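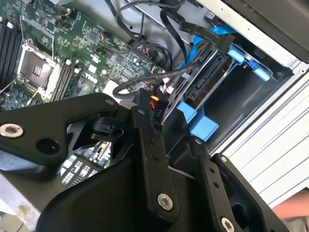
Despina Vrettos would have spent the money on a better screwdriver, and she told me so when I bought the Zindik bench kit. Cleaning out an old computer takes one driver and a paper plate for the screws, in her view.

She has a point about the price. The kit costs $149 and holds 60 bits, a magnetic tray, a soft brush and two plastic pry tools. I have used the hex bits most and the tiny star bits never. The tray is good. The brush sheds.
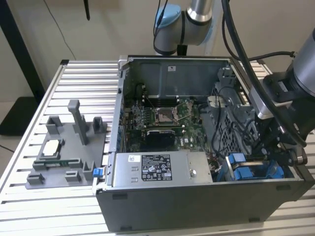

The long driver is the best part of the kit. It has a narrow shaft, and the handle turns freely at the top so you can keep light pressure on a screw. On a desktop tower like this Dell, laid on its side, some jobs call for no driver at all: the drive bays have blue latches. The CPU socket opens with its own lever, and I keep every tool in the kit well away from the gold pins.

The case is the weak spot. Its hinge cracked in December, and the replacement was another $15 plus shipping. I'd buy the kit again on sale. At full price, get the driver by itself.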